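Ticket 174 – right arm drops off the bus when the elbow folds
Project: Jistora two-arm bench
Opened by: Deisy Echeverri
Status: solved, one follow-up open

Deisy, 3:42 pm
Love this build so far! Left arm is a dream. Right arm homes fine, then joint 3 stops answering as soon as the elbow folds past 42 degrees. Restarting the Jistora script brings it back until the next fold. It has done this 11 times in a row, so at least it's a faithful bug.

Tekle Worku, 4:05 pm
Oh, nice one. Does it follow the arm or the board? Swap the two control boards and run the same move. Also post a picture of the cable runs with both arms up.
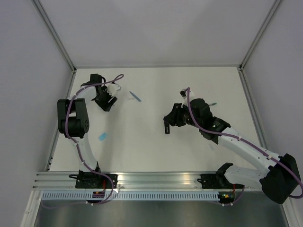
Both arms on the front rail, purple cables clipped to the white links, boards down below.

Deisy, 4:50 pm
Boards swapped, fault stays on the right arm. So the boards are good! I unclipped the purple camera cable and let it hang free – no change, still quits at 42. Red wires at the base wiggle-tested, nothing.

Tekle, 5:10 pm
Great, that leaves the servo lead inside the elbow. Power off, open the housing and look at the plug on joint 3.

Deisy, 6:20 pm
Found it! The plug was only halfway seated and the lead had no slack, so folding the elbow tugged it loose. Pushed it home, rerouted the lead with a little loop, closed up. Ran 174 folds and not one dropout. So happy with this thing.

Follow-up: check the same plug on the left arm before Iraís runs the pen pickup test. Assigned to Getachew.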